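Search products
Search
Home Tables Table linen Lighting Desk Sale Basket

Dernotness wipe-clean tablecloth, pink and white check

Product code: 21-50
Sold by Panicker, Rultville

The Dernotness is a checked tablecloth for tables that get used for more than eating. It has a smooth coated face and a soft brushed back, and it is sold by the metre or ready cut. The check is pink and white, woven to look the same from either end of the table, so there is no right way round to lay it.

We stock it mainly for cafés, craft rooms and shared work tables. A plain tabletop shows every pen mark and cup ring, and a cotton cloth has to go in the wash each time. With this one most spills can be wiped up with a damp cloth and a drop of washing-up liquid. Marker pen should be dealt with on the same day. Permanent marker left overnight may leave a shadow on the white squares.

Sizes

Ready cut cloths come in three lengths, for tables seating 4, 6 or 8. The four-seat cloth is the one most people order for a desk or a small work table. If your table is an odd shape, order by the metre and trim it at home with sharp scissors. The edge does not fray and needs no hem. Measure the top first, then add the drop you want on each side. For a work table we suggest a short drop, as a long one gets caught on knees and chair arms.

Laying the cloth

The cloth arrives rolled on a card tube. Please do not fold it, as creases in the coating are slow to come out. Unroll it on the table with the pattern facing up and leave it overnight. If the corners still lift, warm them with a hairdryer on a low setting and press them flat with your hand. Do not use an iron.

On a glass or varnished top the brushed back can slide a little. Four table clips will hold it, or you can put a thin rubber underlay between the cloth and the table. Clips and underlay are sold separately under Table linen.

Using it as a work surface

Paper, notebooks and trays sit flat on the coated face and can be slid about easily. It is not a writing mat – if you press hard with a ballpoint on a single sheet, the weave of the check can come through. Put a pad or a folder underneath. It is also not a cutting surface, and a craft knife will go straight through it.

Small plants are fine on it, but stand the pots on a saucer. Water trapped under a pot for several days can dull the coating. The cloth is not heatproof, so use a mat under teapots and hot dishes.

Good to know

Keep the cloth out of strong direct sun if you can. The pink is fairly fast but will fade slowly on a south-facing windowsill table. Under ordinary ceiling lights and pendants we have seen no change in the display cloth after 3 years. Guarantee is 21 months against splitting and peeling in normal indoor use.

Samples

A small sample square can be posted free of charge. For orders of 50 metres or more, ask for Mhairi Yule, who looks after trade accounts and can hold a roll back for you so that all your tables match. Pink can vary slightly between rolls, and it shows if two cloths are laid side by side.

Goes well with

Cukau dome pendant, dark finish
Cukau stationery tray
Rubber table underlay, cut to size
Table clips, set of 4

Delivery

Ready cut cloths are sent out within 3 working days. Lengths cut to order take a little longer and cannot be returned unless faulty. Rolls are heavy, so please make sure someone is in to take them. Collection from the Rultville shop is free – bring your order number to the side door before 4 pm.

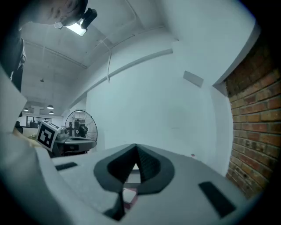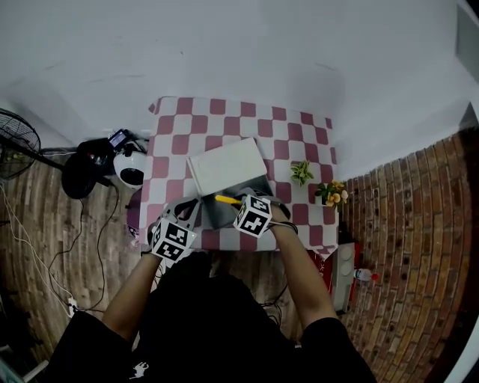

Second picture: pink and white check on a work table, with notepad or box, yellow marker and two small potted plants.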